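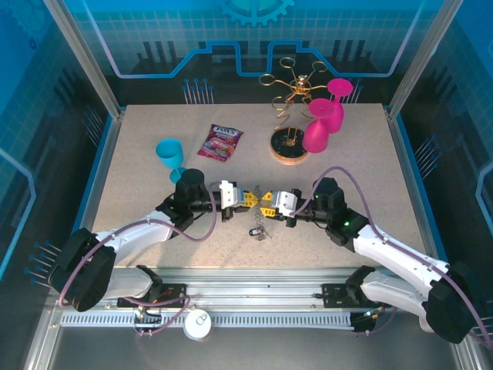 Esmalte moteado, serie Wollelell. 18 de enero de 2026. Repito la base mate de la semana pasada con menos opacificante y cambio la ilmenita en polvo por granulada. El defecto de la tanda anterior era el tamaño de la mota: puntos gruesos, separados, con halo pardo. Lo que busco se parece más al tablero de la foto, beige pálido y con un punteado fino que de lejos casi se funde con el fondo. Tomo de ahí solo el tono y la densidad del moteado; el brillo lo decide el esmalte.

Pasta: gres claro de Jultness, sin chamota. Bizcocho de la hornada anterior, placas cortadas del mismo bloque y lijadas por el canto. Limpias con esponja apenas húmeda y secadas al aire.

Preparación. Base seca tamizada en bloque, luego agua hasta densidad de trabajo. Peso de un volumen de 70 ml de barbotina: 123 g con el recipiente tarado. Sale más espesa de lo que uso para inmersión, pero la ilmenita granulada decanta enseguida y prefiero no aligerar. Añadida al final, a mano. El molino la habría roto y volvería a tener el gris sucio de diciembre.

Aplicación: inmersión corta en la mitad de las placas, pistola en el resto. En las de pistola la boquilla se atascó y hubo que pasar a la de mayor paso. Anotar en la tapa del compresor cuál es.

Cocción en el horno pequeño. Consigna 1139 °C, meseta de 56 minutos, enfriamiento libre con la mirilla cerrada. El termopar sigue leyendo alto respecto a los conos; no lo corrijo en esta ficha para que se pueda comparar con las anteriores, que tampoco lo llevan.

Resultados.
Inmersión: moteado fino, reparto bastante uniforme en el centro, acumulación en el borde inferior. Superficie mate seca, algo áspera a la uña. El fondo tira a crema, un punto más amarillo de lo previsto.
Pistola: mota escasa y mal repartida. Parte del grano se quedó en el vaso. Fondo mejor de color, menos amarillo, seguramente por la capa más delgada.
Dos placas con pinholes, las dos del estante alto. Sin cuarteado visible al sacar; revisar otra vez dentro de unos días.

El halo pardo ha desaparecido en casi todas. No puedo atribuirlo al grano, porque también bajé el opacificante. Error mío de planteamiento: dos variables en la misma hornada.

Pendiente:
Repetir la inmersión con el opacificante de la receta original y la misma ilmenita.
Probar suspensión con bentonita, poca, a ver si el grano aguanta sin agitar entre placa y placa.
Pedir a Rungrueang el tamiz intermedio. El que hay tiene la malla abierta por un lado y no me fío de la granulometría.
Ensayo de manchas con vinagre y café sobre las mates, una noche.

Relville quiere las muestras definitivas en marzo. Si la base sigue amarilleando, cambio de feldespato antes de tocar nada más. Placas guardadas en la caja gris, numeradas por detrás con óxido; las de los pinholes van aparte, envueltas.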